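Maintenance Technician, Robotic Hand Cell
Futeo, Wallin site
Full-time, 11-month contract with possible extension
Applications close 1 December 2020

The position

Futeo is looking for a technician to take over the day-to-day upkeep of one robotic cell at Wallin. The cell runs a single arm with a four-finger-and-thumb hand, a wrist camera and a wooden work surface. It was commissioned in September and is used by the Plirnum project for household handling trials. You will report to the cell lead and work alongside two operators.

This is a hands-on job. Most of the week is spent at the cell, with the remainder at the repair bench or on records. Programming new tasks is done by another group and does not form part of the role.

What you will do

Carry out the start-of-shift check: arm brakes, emergency stop circuit, cable strain relief at the wrist, finger indicator lights, camera view.

Home each finger and the thumb and record joint offsets. Any joint more than 9 counts from its stored zero is recalibrated before the cell is released.

Inspect the seams between the shell panels for grit and lifting edges. Clean with a dry brush. Solvents are not used on the hand.

Remove the hand for bench service every 50 operating hours. This covers tendon tension, fastener torque, connector pins and replacement of worn fingertip covers.

Check the wrist camera mount after every hand change and repeat the camera-to-hand calibration.

Change the printed backdrops to suit the trial schedule, and keep the work surface clear of debris between runs.

Diagnose faults down to the replaceable part. Finger modules are swapped on site; drive boards are sent to Vuvska for repair.

Keep the service log current. Entries are made the same day and include part numbers, readings before and after, and the time the cell was out of service.

What you will need

A trade certificate or diploma in mechatronics, instrumentation, electrical or a related field, or equivalent time on the tools.

At least two years maintaining robots, CNC equipment or other servo-driven machinery.

Steady work with small fasteners, fine wiring and crimped connectors.

Ability to read wiring diagrams and exploded assembly drawings, and to use a multimeter and a low-range torque driver.

Working knowledge of lockout procedures. Site-specific training is provided in the first week.

Enough comfort with a Linux command line to start the calibration routines and copy log files.

Useful but not required: experience with tendon-driven mechanisms, camera calibration, or 3D printing of jigs and covers.

Conditions

Day shift, 38 hours per week. One early start per fortnight for the full cell service. The floor is unheated in the mornings and the work involves standing, reaching and some lifting, to a maximum of 10 kg. Tools, safety glasses and work clothing are supplied. Parking is available on site.

How to apply

Send a resumé and a one-page cover letter to the Futeo hiring desk, quoting "Hand Cell Technician, Wallin". In the letter, describe one intermittent fault you traced on a servo-driven machine, including the measurements you took and the part at fault. Shortlisted applicants will be asked to complete a paid half-day bench exercise.
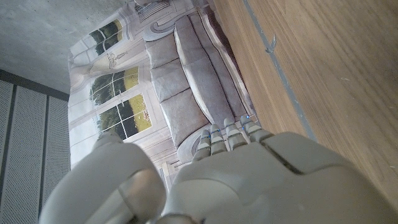

The hand at the Wallin cell, from the wrist camera, with the living-room backdrop hung.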